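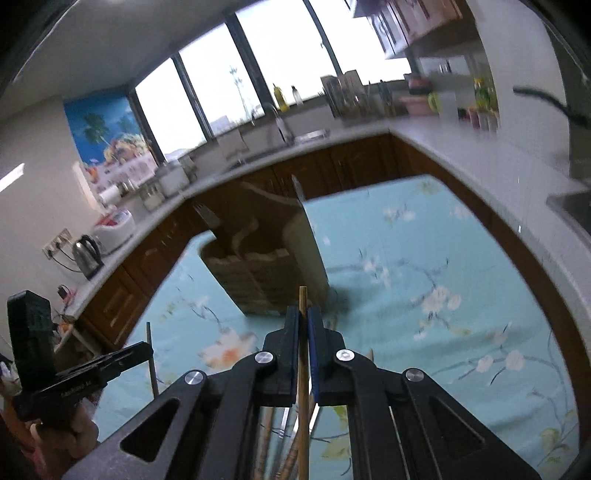 Setting up the shared catalogue at your branch

If you've got this far, your library has joined the Unditari network and someone has handed you a laptop and a password. Lovely! I did this at Bresholm last July, on my own, with a queue at the desk, so these are the notes I wish I'd had with me. You'll be using Puvura, the catalogue program all the member libraries share. Set aside a quiet morning for it.

Before you start

You'll need your branch code (ours is 742, yours is on the joining letter), a barcode scanner, and a few books you don't mind messing about with. Pick ones with no reservations on them.

1. Log in as Branch Admin, not as Desk. The two screens look nearly the same and I spent ages hunting for a menu that only Admin can see.

2. Go to Settings, then My Branch, and type in your branch code. Press Save before you touch anything else on that page.

3. Fill in your opening hours. Puvura uses these to work out due dates, so if you close on Wednesdays, say so now or you'll have books falling due on a day when the door's locked.

4. Set your loan rules. The network default is 25 days for books and 5 for films. You can change the films but please leave the books alone, as the van timetable is built around them.

Note: if you lend odd things (we've got jigsaws, and the Nishimura branch has a telescope!) put them under Local Items. They'll show up for your own borrowers and stay out of the van requests.

5. Plug in the scanner and open Test Item. Scan 3 books, one after another. Each title should pop up with your branch name next to it.

6. If you get a title with someone else's branch name, stop there and check the code from step 2. It's nearly always a typing slip.

Caution: don't press Import All until the test scans come up right. It sends your whole list to the shared catalogue and there's no undo button. I rang the helpdesk about that one, rather red in the face, and they were very kind, but it took them most of the afternoon to sort out.

7. Press Import All and leave the laptop plugged in. The bar sticks near the end for a good while. Let it be.

8. When it says Finished, log out and back in as Desk, then issue a book to yourself and return it.

Turning on requests from other branches

Leave this off for your first week. When you're ready, it's under Settings, Sharing, and you tick Send and Receive separately. I'd start with Receive, so your readers can get things in while you find your feet with the packing slips. Slips print from the Van page, one per book, and the slip goes inside the front cover.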